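Bramwell, a home-built arm that fetches and puts away

Notes on the build, the recordings and how to run the thing. Last tidied up in May.

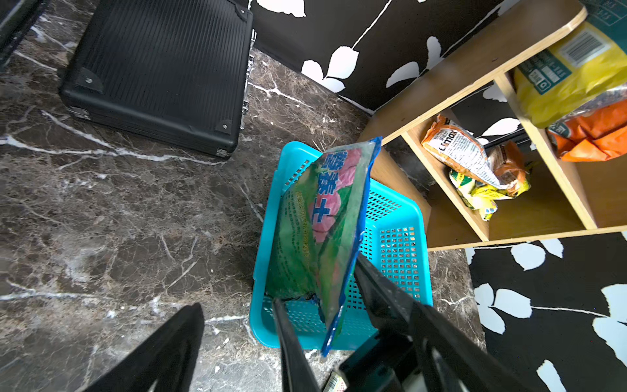 Bramwell started as a winter project between me and Lise Caron, and the repo grew because I kept losing my own notes. What's in here is the code for the arm, the drawings for the gripper fingers, and 307 recorded goes at picking something up and putting it somewhere else. Rigid boxes were easy and I got bored of them quickly, so most of the later recordings are bags. Bags are horrible! A bag of potting soil with a torn patch, like the one hanging into the turquoise basket, sags differently every time you pinch it, and the shiny plastic gives the fingers very little to hold on to. If you only look at one folder, look at bags_basket, because that's where I've spent nearly all my evenings.

What's in the repo

The arm folder has the motor code and the calibration script. The fingers folder has drawings for both fingers (they're different widths, please don't print two of the same one, Normand did and spent an evening wondering why nothing closed properly). The recordings folder is split by task, and each recording has the wrist camera video, the joint positions and a short text note saying what I was trying to do. There's also a folder called old which you can ignore. I keep meaning to delete it.

Recordings were made at 20 pictures a second. The early ones wobble a bit in timing as I was running everything off a very tired laptop. I've left them in, but they carry the word "slow" in the note so you can filter them out.

Getting it going

Copy config_sample to config and put your own port names in. Run the calibration with the arm folded, then again with it stretched out, and keep the second result. If the gripper closes when you ask it to open, swap the sign on joint 7 and try again. Mine needed this, Rosaire Penner's copy didn't, and we built them from the same drawings, so I've no idea.

After that, run the replay script on any recording with speed set to 4, which is the slowest. Keep a hand near the switch the first time, and clear anything you're fond of out of reach.

Known problems

Thin packets slide out sideways if they're picked up by the corner. Picking up from the middle works better, only then the fingers hide most of the packet from the camera and you're more or less guessing where the bottom is.

The wrist cable catches on the second motor if you turn past the tape mark. Liette Fehr has drawn a clip for it and I'll add the file once I've printed one that doesn't snap.

Shiny plastic under a ceiling light confuses the edge finder. I turn the big light off and use a lamp, but that's a habit more than a fix, and if anyone has a proper answer I'd love to hear it.

Using the recordings

Use them for whatever you like, just mention where they came from. The notes are in my own shorthand ("drp" is dropped, "rg" is regrasp, "meh" means it got there but I wasn't proud of it). Spelling mistakes in the notes are all mine. If you find a recording where the note and the video don't match, open an issue with the file name in the title and I'll have a look when I'm next at the bench.

Still to do: a better finger pad, a lid-opening task, and moving the config out of the arm folder where it never belonged.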